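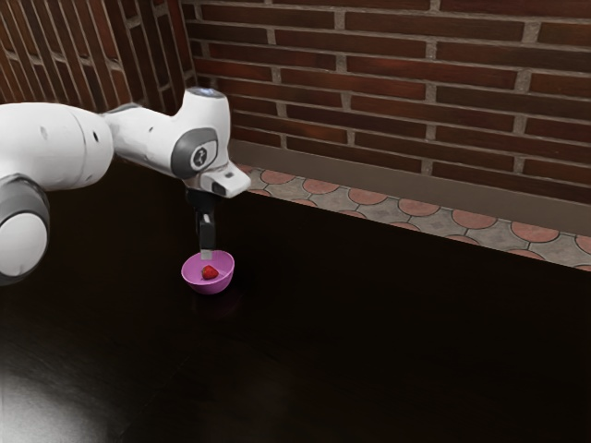
Figure 3. Simulated bowl task used in the planning study: arm, closed gripper, bowl and strawberry.

4. Planning the equipment purchase

4.1 What the simulation was used to decide

The Lundton laboratory had funds for one arm and one gripper, to be bought in the same financial year. Before asking suppliers for quotations we built the tasks in simulation and used them to settle three points: the reach needed, the type of gripper, and the size of table. Figure 3 shows one of the tasks, in which the arm works over a bowl holding a single strawberry. It is small and soft, and the bowl wall limits the directions from which the fingers can approach.

We ran 100 trials of each task with each candidate set-up. A set-up stayed on the list if the arm could reach every start position without its wrist coming close to a joint limit. Two of the shorter arms were removed at this stage. Both could reach the bowl when it was placed near the base, but neither could do so at the far side of the table with the gripper held upright. The gripper hangs straight down from the wrist in the pose shown, and keeping it in that position uses up more of the reach than the figures in a sales sheet would suggest.

The simulation was not used to compare gripping force. Contact between a finger and soft fruit is poorly modelled in the software we had, and we did not want to spend money on the strength of it. For this point we relied on a short loan of two grippers, described in Section 5.

4.2 Costs beyond the arm

Our first budget covered the arm, the gripper and delivery. It left out most of what is needed to put them to work. The second version, agreed in July, added the mounting plate, a heavier table, spare fingertips, safety training and a service contract. The plate was a small item but had the longest wait, as the bolt pattern on the arm did not match the table we already owned.

Spare fingertips were entered at 2,000 pounds for the life of the project. This may look high. Food tasks need tips that can be washed and changed often, and the supplier, Plakard, sells them only in full sets. We kept the amount as a separate line so that it could not be absorbed into general repairs.

The service contract was harder to judge. MacPherson offered a fixed yearly fee, and Dirov a lower fee with call-outs charged on top. With no record of faults to go on, we chose the fixed fee for the first two years – the more costly option if nothing breaks, but one that could be written into the grant without a reserve.

4.3 Timing

Delivery was quoted at 17 weeks for the arm and 19 for the gripper. We placed both orders on 06/11/2023 and set the start of physical trials by the later of the two. Work on the task software went on in simulation during the wait, using the same arm model and the same bowl task, so the delay fell mainly on the measurements of grip.

Staff time was not charged to the equipment budget. Laboratories that must pay for installation from the same fund should add it before choosing an arm, as it would have ruled out the dearest set-up on our own list.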